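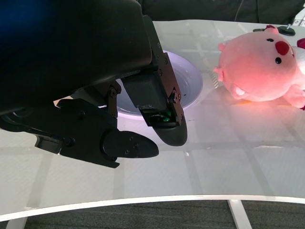
Ticket: Labels from the Claneck printer coming out shifted
Status: Open, waiting on customer
Product: Wemska stock and orders, desktop version

Customer wrote:

Hello, and thank you for getting back to me so quickly last time, it really was appreciated. I'm afraid I have another one for you. We print our shelf labels from Wemska to a Claneck label printer, and ever since the November update every label has crept a little further down the roll than the one before it. The first few look lovely. By label 11 the barcode is sitting across the gap, and by the end of a batch of 40 we're binning more than we keep (my poor recycling bag!). I've cleaned the roller, changed the roll and turned everything off and on again, twice. The printer's own test page is perfect.

Support replied:

Hello again, and please don't apologise, you've done half my job for me. A good test page tells us the printer is finding the gaps by itself, so I'd look at the page size Wemska is sending. Could you open Print Setup, choose Label Stock, and let me know what it says next to Gap? While you're there, please check that Resolution is set to 300, as the update put a few people back to the default.
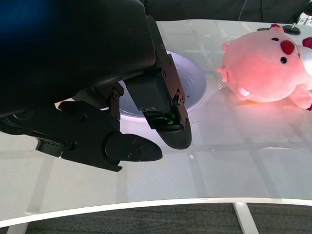

Customer wrote:

Resolution was already 300. Gap says 0, and I'm quite sure we had a 3 in there before, as I remember measuring it with my daughter's school ruler. I've typed it back in and run seven labels, and they're all straight. The trouble is that when I close Wemska and open it again, the 0 comes back.

Support replied:

That's very useful, thank you. I think the old Ristić template is still loading first and writing over your setting. Please save the layout under a new name, anything you like, then tick Use at Start and leave the Ristić one alone for now. Could you try a full batch after lunch and tell me how the last label looks? I'll keep the ticket open until I hear from you.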